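Flindatlow grasp planner: your questions, my answers

Last updated 11/13/19

What does Flindatlow do?
It takes a depth picture, picks a spot to grab and sends the fingers there. I wrote it for small round stuff, mostly fruit, and it kind of grew from there!

Do I need Mondon to run it?
Nope. Mondon is just the viewer. I like having it open (I'm nosy), but the planner runs fine without it.

Why does it keep choosing the wrong fruit?
Usually your clusters are merging. Cherry tomatoes that touch each other come back as one big lump, and then the planner aims for the middle of the lump. Drop merge_gap to 14 and try again. A mandarin sitting a bit apart is a much easier first target. 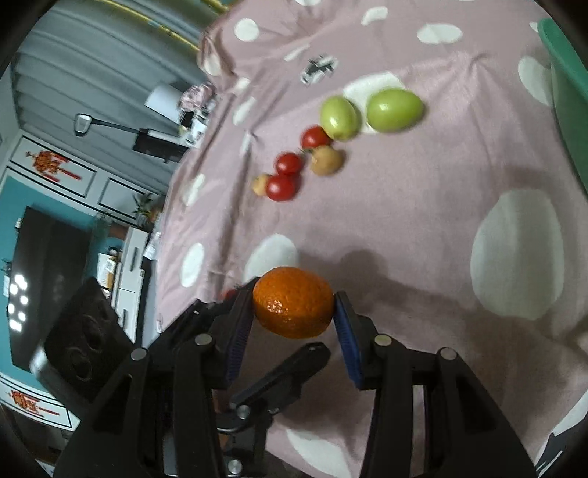

Issue 65

With a mandarin, I set the width from the sides, pads pressing left and right. It's wider than it is tall, so don't let the fitter assume a perfect ball or your height will come out wrong.

Does a patterned cloth mess things up?
It used to! Polka dots got picked up as objects until the September build. If you still see ghosts, turn on flat_reject.

How fast is it?
Roughly 342 milliseconds a plan on my old laptop. With Tsuchiya filtering switched on I get 370, and I leave it on.

Can I use my Emudeck config files?
Yes, but rename the finger section first or the loader skips it without a word. I keep meaning to add a warning.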